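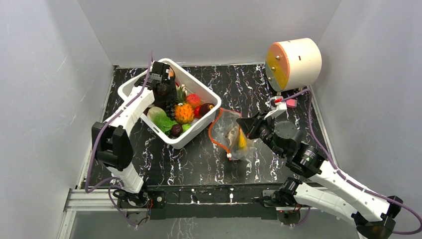 Two-Arm Packing Cell: Equipment Plan and Budget Gallery

Compiled by Ottilie Thaler, Drernis workshop. Costs checked by Amparo Soler in July.

The notes on this page cover equipment selection for a tabletop bagging cell. The task is produce handling: items are taken from an open container and placed in zip-top bags. The purchase is split into arms and grippers, enclosure, cameras, and consumables. Each has its own budget line, and money does not move between lines without a revised sheet. All amounts are in dollars, before tax and freight.

Arms and mounts

Bagging is specified as a two-arm task. One arm can pick from a basket, but a soft bag has to be held open while something goes into it, and a fixed bag holder was rejected because bag sizes change. The ceiling for the pair, including controllers and power supplies, is 4000. Stara and Marti both quoted under it. Marti includes the table clamps and Stara does not, so the two totals should be compared only after clamps are added.

Both arms mount along the front of the table, facing in. Order them with the same firmware revision and the same gripper interface. Mixed revisions were allowed on an earlier cell and cost us a week of setup.

Enclosure and table

Three walls, pale finish, open at the front for loading. Plain walls are cheaper than printed panels and simplify background removal. The tabletop is a separate line. Patterned tops are acceptable if the pattern has been tested with the detection software first; glossy ones need a lighting check before the order is placed.
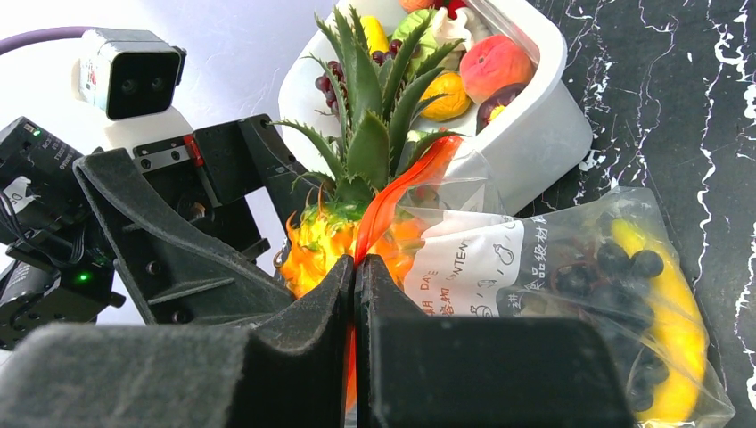

Cameras and cabling

Camera placement drives more of the cable budget than the number of cameras does. Allow 30 for each replacement cable and hold spares on site. The camera line is 767 and covers modules, brackets and mounting hardware, with installation billed separately by Trunora. A close view of the fingers is required for thin material: a strip like the orange-red one held between the two black fingers is hard to judge from a fixed overhead position. Clear bags have the same problem, and printed label panels should be kept turned toward a camera wherever the layout permits.

Grippers and finger pads

Parallel-jaw, two fingers. Pads are a wear item and belong under consumables. Quote at least two surface textures, and ask the supplier for the minimum closing gap in writing. The figure printed in most data sheets is for rigid parts.

Test stock

Artificial fruit and vegetables in mixed shapes, plus clear zip-top bags. Real produce was priced and dropped from the plan. Buy 5 packs of bags to start and record the lot number, as film thickness varies between lots and affects how the mouth opens.

Open items

Lead time on the second controller. Clamp price from Stara. Revised freight quote to Drernis, pending from Marti.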